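**Trotidard slips under 2299 support as July volume thins**

Trotidard (TRD) closed Sunday below the 2299 level that had held as support since the start of July. The token spent most of the session in a narrow range, then lost 7 percent in the final hours as buy orders on the Stenside exchange were filled and not replaced.

The four-hour chart has printed lower highs since the last failed move toward the 100-period moving average. Momentum readings are weak but not yet oversold, which leaves room for a further leg down before short sellers have much reason to close. Open interest in Trotidard futures fell along with price - a sign that long positions were being closed and few new shorts opened. 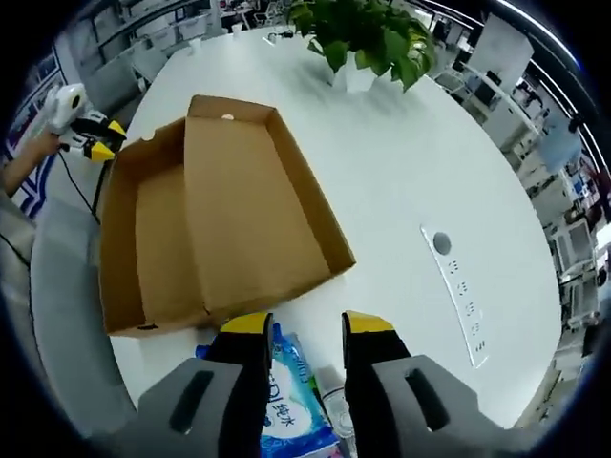
## Levels to watch

A four-hour close back above 2299 would cancel the breakdown and put the moving average in play again. Failing that, the next area with any trading history sits 8 percent lower, where the token built a base in spring. Volume there was light, so the zone should be treated as soft support.

Funding rates on Stenside turned slightly negative overnight. Spreads on the smaller Karras venue widened during the drop and had not fully recovered by the morning.

## Network update

The Gastville upgrade, which changes how validator fees are split, remains on the test network. Its developers have not set a date for the main release. Wallet activity was flat through the week, and staking withdrawals stayed within their usual range. Traders holding leveraged positions on Karras should note that margin requirements for the TRD pair go up at 7 a.m. on Sunday.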